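Dance night moves to the Fladmont hall in April

Good news for anyone who missed out on a seat last year (and I heard from plenty of you!). The Hattar dance evening is coming back in April, and it's moving out of the old Draten Street rooms and into the community hall at Fladmont, with a proper sprung floor and a stage you can see from the back row.

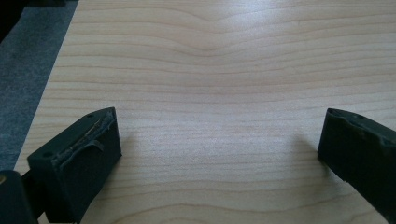
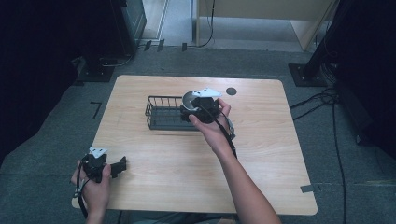 Bilal Awad has been teaching folk dance in our part of the world for longer than I've been writing this column, and he's the one who talked the hall into it. I caught up with him one afternoon before his junior class and we ended up nattering until the kids were banging on the door. He wants the night to feel like the ones he grew up with, where supper comes out halfway through and the musicians eat with everybody else. So there'll be food again, and if you're bringing a plate, do what I do and pile the serving gear into an open wire mesh basket with the metal bowl on top, so it all goes from the car to the kitchen in one trip. Put your name on the bottom of everything. I'm still short one salad spoon from last time.

The program has three parts this year. The juniors open at 6.30 pm, then the Hosmont women's group does the long harvest piece they've been working on all summer, and after supper Bilal's own troupe takes over with live drums and two fiddles. I sat in on a rehearsal of the harvest piece and it's a cracker. There's a slow section in the middle where the whole line turns on the spot with their arms linked, and the woman next to me stopped knitting to watch. They've had to shorten it a bit for the new stage, which is wider than Draten Street but not as deep, and there was some grumbling over who'd be moved to the second row. I'm staying well out of that one.

What I'm most looking forward to is the costumes. A few of the older dancers have lent out pieces that haven't been on a stage for years, and the sewing group at Hosmont has been letting seams in and out like mad. Bilal showed me a red vest with tiny coloured stitching all down the front, and he wouldn't let me hold it until I'd put my coffee down. Fair enough too!

The hall seats 515, so there should be a lot less squeezing in along the walls, but more than 99 tickets had gone before the posters were even up, so don't leave it too long. You can get them at the hall office in Fladmont or from Bilal after any of his classes. Family tickets are $48 and cover two adults and as many kids as you can keep in their chairs. Supper's included.

If you've never danced a step in your life, come anyway. The last half-hour is open floor, and Bilal will be calling the steps from the front, nice and slow the first time through. I got dragged up last year in completely the wrong shoes and had a ball. Parking is behind the hall, and the side door will be open from 5.45 pm for anyone dropping off food.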